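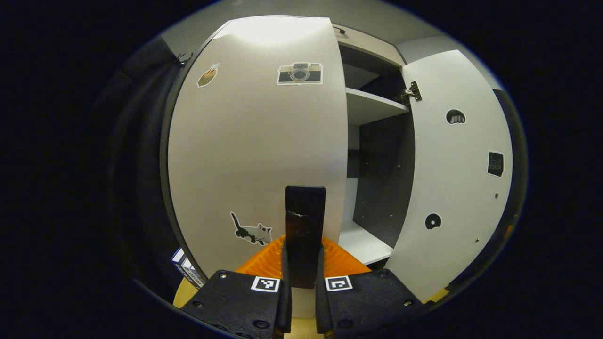
Opening doors turned out to be the part of the Kandgate study we got fondest of, and I say that as someone who came into it caring mostly about drawers! Purificación Lozano and I wanted to know how much a policy could learn from people simply doing a chore by hand, with no robot arm in the building. Each demonstration is recorded from the gripper itself, with a square marker on each finger so that we can recover how wide the grip is at every moment. The cabinet has one door partly closed and the other standing open, and it wears its stickers (the walking cat is the favorite at our Jemari lab, though the camera has its supporters). We kept the stickers on for half of the recordings and peeled them off for the rest — a dull afternoon's work, but it gave us our nicest comparison.

We aimed for 2000 demonstrations and kept 771 of the door ones after filtering. Training on 1000 mixed door and drawer clips did a little better than doors alone, which pleased Purificación no end. The final trials, 40 per condition, were run over in Requena on a cabinet the policy had never met.

Posted in January by Consuelo Carrasco
12 comments
Share 7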